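Wiping down the round tables

I do these tables at the end of every shift at Wendwood, and the glossy red tops are the fussy ones – they show every smear! So I've written down how I go about it.

1. Fill the spray bottle with water and a little Wallner table cleaner. Don't go past the lower part of the bottle, it's plenty for one round of the room.

2. Spray the cloth first, then the table. Two or three squirts, and start at the far edge.

3. Work toward yourself in big curves that follow the rim. I keep the cloth bunched up at first and only flatten it for the last pass.

Note: Bags can stay on the seats, but get them off the tabletop before you spray.
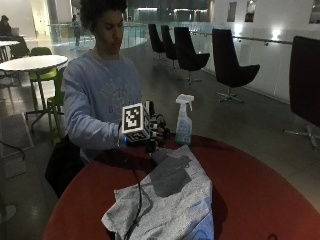 Drying and buffing

4. Take a second cloth (dry, please!) and go over the top again until the streaks are gone under the ceiling light.

5. Do the white tables last, with a fresh cloth. Then wipe the green chairs, seats and backs both.

Caution: Never spray near cables or anything with a plug. Liesl Hauser keeps the spare cloths, so ask her if you run out.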